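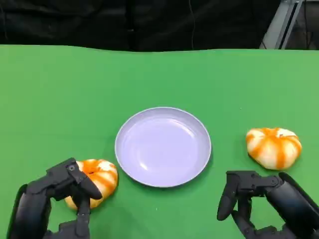
Table station, two-hand task: plate in the middle, one pumpkin to each side.

Brudstead Robotics Club – Bench Safety Checklist, Table Station
Project: Flumulwood (two-hand sorting)
Checked before the March open session. Comments are from the club advisor, who apologizes in advance for going on a bit.

1. Table and covering

Green cover flat, no folds under the work area – OK
Comment: Much better than last month, and thank you to whoever took the time to tape the underside. The far edge still has a little wave in it. I can live with that, but please don't tug at it while the arms are powered.

Plate centered and empty at start – OK
Comment: Use the lavender one for everything, please, even if a nicer plate turns up from somebody's kitchen. The sorting program was tuned on that rim height and we'd all like to keep it that way through the competition.

Practice objects free of cracks and loose bits – OK
Comment: The striped pumpkins are holding up wonderfully. Give them a quick feel all over before you set them out, and if one has a rough spot, put it in the repair tub and pick another.

Cables behind the table clear of arm travel – NEEDS ATTENTION
Comment: One is hanging down the middle of the black curtain. It's well back from the hands, so I didn't stop the session over it, but I would feel happier if it were clipped to the frame by the next one.

2. Hands and fingers

Screws on housings and finger brackets snug – OK
Comment: Snug, dear students, and then stop! We stripped 2 of them in the fall by being too enthusiastic with the driver. If a screw keeps turning, write it in the log and come find me.

Fingertips seated, pads clean – OK
Comment: Wipe with a dry cloth only. The Palacios manual (the binder with the coffee ring, on the shelf over the sink) has a whole page on this and it's worth the five minutes.
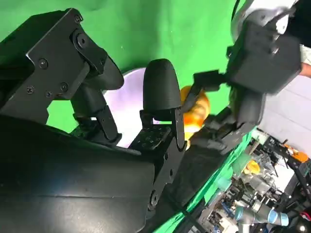 Finger joints move freely through the full range – OK, with a note
Comment: Do this one with the power off and work slowly from the base out to the tip, on both hands. I felt a slight drag on one finger and logged it. The hands are due for service at 4,000 grips and we're getting close, so I'd like us to order the joint kit from Rostine now and save ourselves the scramble we had last year.

3. People

Sleeves, hair and lanyards clear of the arms – OK
Comment: Everyone has been very good about this. Keep it up when visitors come, because they'll copy whatever you do.

Stop button within reach of the person on watch – OK
Comment: The person on watch does nothing else. I know it's the dull job, and I know how tempting it is to lean over and help with the laptop, but we take turns so that it's never dull for long. Swap every 30 minutes.

Hands off the table before "go" is called – OK
Comment: Say it out loud and wait for an answer, please.

4. Grip test, low speed
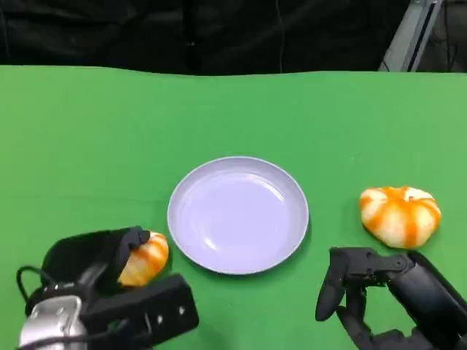
Left hand holding a pumpkin beside the plate, right hand open.

Grip force set to the low profile – OK
Comment: Check the number on the screen yourself, even if the last group swears they left it there. It should read 49.

Idle hand parked low and open, away from the plate – OK
Comment: I'd still like a bit more room between the two hands when one of them is carrying. The programming group has promised to look at it.

Station may be used: yes, low speed only, until the cable is clipped.
Next check: before the April session. Please leave this sheet on the clipboard – the last one went home in a backpack.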